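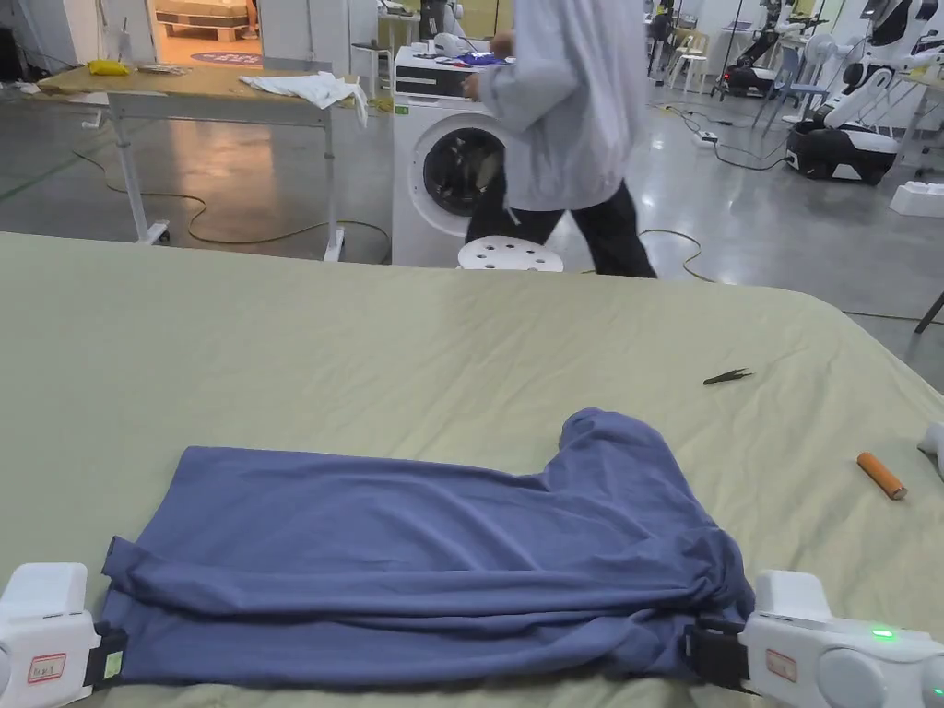 Do the sleeves first, wrote a reader from Tinden after last month's page on drawers, and the rest of the shirt looks after itself. I tried it on a whole basket that same night and I'm a convert! Sleeves in, smooth the lump down with the flat of your hand, then bring the bottom up. If the sleeve goes in bunched, it stays bunched, and you'll see it through the front of the shirt when you pull it out on Monday morning.

So this page is all about folding, and mostly about where you do it. I folded on the bed for years and my back let me know. A table at about hip height is so much kinder. Ours came from a hall clearance in Gernthorpe and it was 7 dollars, with one leg a bit short (a folded bit of cardboard fixed that).

Put a cloth on it. Truly, this is my favourite tip of the lot.

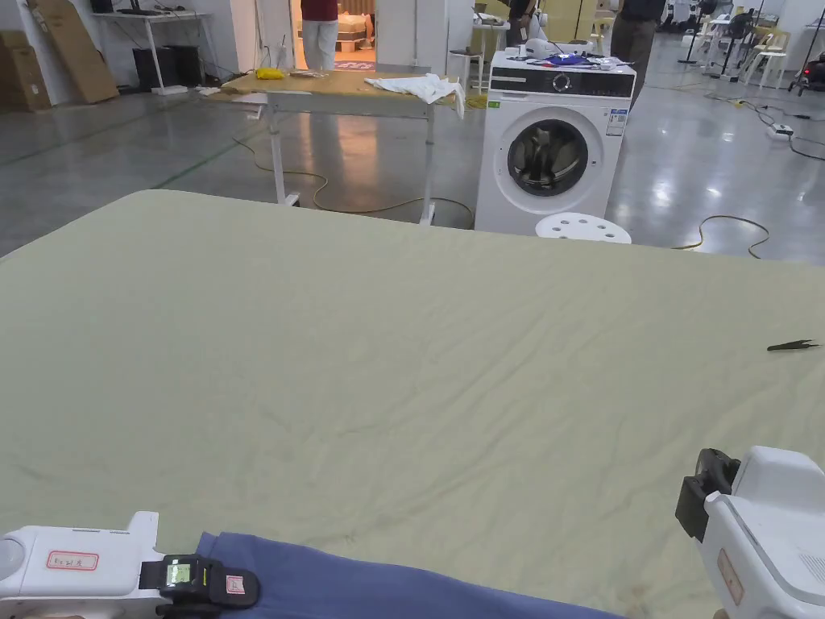
Cloths for a folding table can be any old thing – a flat sheet, a curtain lining, the end of a roll from Dimitriou Fabrics if you're passing through Trevcombe. Go for cotton if you can, so the clothes don't skate around on you. Go for a pale colour too. Dark blue on a soft green like this one stands out beautifully, and you can find the edge of the cloth you're folding without hunting for it. A few wrinkles in the cover don't matter a bit. Leave plenty hanging over the sides and it won't creep.

Keep the table close to the washer if the room allows, or at least on the same floor. I used to carry everything up 16 stairs, and half of it ended up on a chair until the weekend. Now it gets folded on the spot and goes upstairs in piles, one per person. A stool near the machine is handy too, for sitting on while you pair the socks.

Other bits I've picked up along the way:

Give each piece one good snap by the shoulders before it goes down on the table.

Fold knits loosely and never hang them when they're heavy with water.

Turn dark things inside out before washing and leave them that way until they're dry.

Jeans go in half lengthwise, then in three. They'll stand up on their own in a drawer!

For sheets and other big pieces, find two corners and ignore everything else until you've got them. 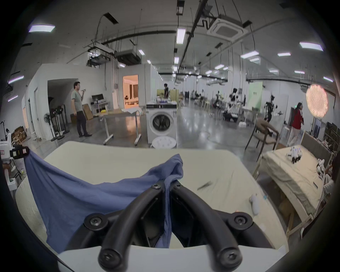 Pinch it in the middle and let the corners drop, was the advice from Gernthorpe, where one reader folds tablecloths for a hall supper every September. It sounds backwards to me, but she swears the two sides fall level and you just lay the whole thing down and tidy the ends. I've had a go with pillowcases and tea towels, and for the small stuff it's quick as anything. With a double sheet I got into a right tangle, so I'm sticking to corners for those. If you've got a way of doing fitted sheets that works every time, please send it in – I've still got three in the cupboard rolled up like sleeping bags.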